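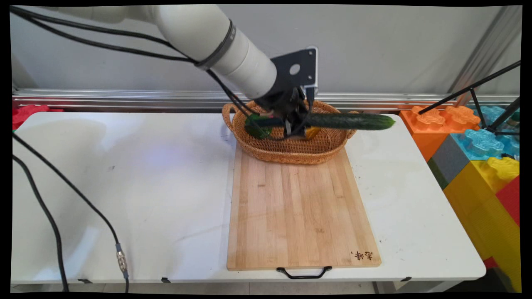

Greenwood hosts kept telling us after the last open day that visitors want to pick the next vegetable themselves, so this edition of the guide lets them!

Section 4. Running the produce demo for visitors

1. Set the basket at the far end of the cutting board, handles to the left and right – the arm comes down from above and needs the sides clear.

2. Load a cucumber and one or two smaller pieces. Mixed shapes make a much better show than a basket of the same thing.

3. On the Pandden screen, open Visitor Mode and choose Slow. People love watching the fingers close, and at full speed they miss it.

4. Ask a guest to name a vegetable, tap it on the list and press Start.

5. When the gripper has closed, press Hold. Let everyone have a good look, then press Resume.

Note: Long cucumbers stick out past the rim. Grip near the middle and lift straight up before moving sideways.

CAUTION: Keep guests 1,180 mm from the table edge while the arm is powered. Only the host reaches into the basket, and only after pressing Stop.

6. Between groups, wipe the fingers and check that the arm cables still hang freely – see Section 2.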